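October, late evening

Back from the canal and my legs are wrecked, but what a day! I finally walked the whole stretch from Trivanbridge up to the Marnitz locks, which I've been promising myself since spring, and it was even better than I'd hoped. The leaves are properly turning now. There's a row of beeches after the second lock that had gone the colour of marmalade, and I stood under them like a fool until my tea went cold in the flask.

I saw a kingfisher! Two, possibly, though it may have been the same one showing off twice. Just past milepost 7 there was that ridiculous streak of blue, low over the water, and then nothing for an hour but moorhens squabbling in the reeds. A heron too, very grumpy, on the roof of a moored boat called Drikska (lovely lettering, dark green on cream, somebody has taken real trouble over it). 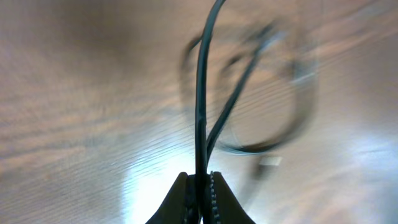
The locks themselves are wonderful. The top one was built about 200 years ago and the gates still swing if you put your back into them – I know this because a narrowboat came through while I was eating my sandwich and I got roped in to push. The woman steering shouted instructions and gave me a slice of ginger cake for my trouble. Best cake I've had all year, dark and sticky, with bits of stem ginger in it. I must try making one.

Came home on the 98, which rattles through every village going, and got off early for supper at Tabrizi. Had the lamb with dried limes again. I keep meaning to order something else and I never do. They've started doing a saffron rice pudding as well, and I ate all of it, even after the cake.

Boots are stuffed with newspaper by the back door. One blister, left heel, nothing serious. Next time I want to start from the Marnitz end and do it downhill, early, when the mist is still on the water – and take a bigger flask.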